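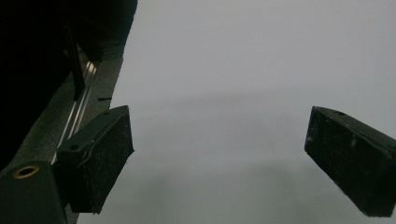 Dust was the subject our group picked for the shared spaces project, and I will admit that when we first wrote it on the sign-up sheet it looked like the dullest choice on the page. We had all been complaining for weeks about how grubby the workroom in Mahasneh Hall looked, even right after it had been wiped down, and we wanted to find out whether the room was really so dirty or whether the colors in it were making things look worse than they were. Color turned out to be a much bigger part of it than any of us guessed. Look at the black blocks against the pale gray and you will see the problem we kept running into: on matte black every light fleck stands out, and the rougher block, with its pale patches and white specks, looks as if it has been neglected for a whole season. The same specks dropped on a nearly white surface would be very hard to find at all. Once we had that idea in our heads we started seeing it everywhere, and the whole project more or less grew up around it.

Submitted 9/10/26 for the Shared Spaces course, Dallton College

Why we chose the workroom

Room 151 is the workroom at the quiet end of the first floor in Mahasneh Hall. If you have taken any of the making classes at Dallton you have probably eaten a sandwich in there when you weren't supposed to. It is a friendly room with good windows, and people use it for everything from gluing cardboard to sorting fabric to just sitting with a laptop between classes. The tables are light, the shelves are dark, and the storage bins are a mix of whatever was on sale the year they were bought.

The room has a cleaning rota, and from what we could tell people do follow it, at least in the first half of the semester. Even so, the comment book by the door is full of remarks about dust. Most of them are about the shelves and the black bins. Hardly any are about the tables, and the tables are where the sanding and cutting gets done! That seemed backward to us, and it gave us our question: do people clean what is dirty, or do they clean what looks dirty?

What we set up

We had a budget of 210 dollars, which sounded like a lot until we priced sample boards. In the end we bought small panels in four finishes: matte black, glossy black, pale gray with a slight texture, and a smooth off-white. We also bought a pack of Prorko dusting cloths, a roll of clear tape, and a decent desk lamp with a bendy neck. The lamp was the best thing we bought, and I'll come back to it.

The panels went in three spots. One set sat on top of the tall shelf where nobody reaches, one set sat on the windowsill, and one set sat at the end of the long table nearest to the cutting mats. We taped a note beside each set asking people please not to wipe them, move them, or use them as coasters. The note at the long table had to be rewritten twice, in larger letters each time.

We left everything alone for 25 days. At the end we asked students who came into the room to look at each set and tell us which panel they would clean first and which one they would leave. After that we pressed a strip of clear tape onto every panel, lifted it, and stuck it down on both a white card and a black card so we could compare what had been sitting there.

What we found

The tape strips were the part that surprised us. Within each spot, the four panels had picked up dust that looked much the same once it was stuck down on a card. We had expected the glossy black to gather less, on the theory that things slide off a shiny surface, but if there was a difference it was too small for us to see with our own eyes. The spots were another matter entirely. The long table was by far the worst, and it was mostly pale, powdery stuff from board and plaster. The shelf had a soft, even layer. The windowsill was grittier and a bit darker, maybe from the road side of the building.

Now compare that with what people told us. Asked which panel to clean first, almost everybody pointed to matte black, in all three spots, and usually without stopping to think. Glossy black came next, although there people complained more about fingerprints than dust (so much for our note). The pale gray was the one most people said they would leave for another day. Several of them ran a finger over it afterward, saw what came up, and made a face.

The windowsill was the only place where the answer got muddled. The darker grit there showed up on the off-white well enough that a fair number of people picked it for cleaning. So pale surfaces are not magic. They hide pale dust, and in a workroom where most of the mess comes from board, plaster and paper, pale dust is mostly what you get.

Texture matters too

We hadn't planned to write about texture, but it kept coming up. A smooth edge can be wiped in one pass. A rough or mottled surface holds on to the fine stuff, and a cloth can leave streaks that look worse than what was there before. Corners, raised rims and little recessed screw holes are the same story. On our shelf the dust in the open part of the board came away right off, and then we spent far longer poking at the screw holes with the corner of a cloth. A soft brush did this better than any cloth we tried, and it was one we already had in a pencil case.

We also noticed that a single warm or bright detail pulls the eye. One of the black bins has a brassy label holder on the front, and people who looked at that bin talked about the label holder and forgot to mention the dust. We can't prove anything with one bin, but we thought it was worth writing down for whoever takes this further.

The lamp

If you only try one thing from this report, try the lamp. Put it down low at the side of a table so that the light skims across the surface, and dust you could not see a moment ago shows up like snow on a windshield. We did this on the long table one evening right after it had been wiped, and there were wide bands where the cloth had simply pushed everything to one side. From above, under the ceiling lights, the same table had looked perfectly fine to us. We now keep the lamp on the end shelf and it has become a bit of a party trick.

What went wrong

Our first try, back in February, had to be thrown out. We had put the panels flat on the radiator cover, thinking it was out of the way, and the warm air moved things around so much that the results made no sense from one end of the cover to the other. Then somebody very kindly cleaned them.

We also should have written our questions more carefully. "Which one is dirtiest?" and "Which one would you clean first?" sound alike, but people took them differently, and we mixed the two up during the first afternoon. Those answers are left out of the findings above. And the people we asked were nearly all students who already use the room, so they may be fussier, or less fussy, than visitors.

A smaller thing: the glossy black panel reflected the window, and depending on where you stood it was hard to see the surface at all. We would tilt the panels next time.

What we would like to see changed

We would like the rota for Room 151 to list the tables first and the shelves after, with the lamp check written in as a step. We would also like the cloths swapped out more often, as the ones on the hook were putting back a good deal of what they took off.

As for furniture, we are not asking for anything to be replaced. If new bins are bought someday, a middle gray with a smooth face would be kinder to everyone. The Beltent library across the road has bins in that color, and they look cared for even when you can write your name on the lid. Whether that counts as a good thing is something our group still argues over. Half of us think a surface that hides dust makes a room nicer to be in, and the other half think it only lets the dust sit there longer.

The panels and the tape cards are on the end shelf in Room 151, in the box with the blue lid, and anyone who wants to carry on with them is welcome to. There are 900 words of rougher notes in the folder underneath, mostly about cloths.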